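Open day at Tokent, 2024-10-02

I drove out to Clostovley for the Tokent open day mostly to see the Polau cell, a one-arm sorting station they have been building since March. The brochure covers payload and reach. I wanted to know how it copes with a messy bench.

Deirdre Costello ran the session. The task is plain: electrical parts and other hardware are laid out on a table, an operator names one, and the arm puts it in a blue bin on a padded mat. The hand has several fingers, so there is no tool change between a gear and a switch box. Cycle time is poor by factory standards. Costello gave a median of 8 seconds per pick, and she didn't dress it up.

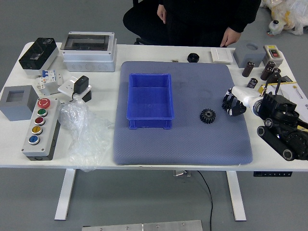
The parts list was better chosen than most demo sets. Capacitors roll. A wall plate lies nearly flush with the table and gives the fingers very little edge to work with. Clear plastic bags are hard on depth sensing, and a small black gear has almost no surface to grip except the teeth and the rim. The mat helps with that last one, as a fingertip can press into the padding and get lower on the part.

Costello's log for the previous day listed 149 attempts and 81 percent success. Most of the failures were thin plates. I asked if force control or vision was the weak point, and she said vision, by a wide margin. The planner gets 4 retries before it stops and asks for help.

Peadar Doherty from Fitzgerald was in the same group and asked about cable handling. Parts with leads attached are still planned as if they were rigid, so a trailing cord can snag on its neighbors. A fix is in test. I'd like to see that version before I recommend anything for our returns bench, where half the items come back with a cord on them.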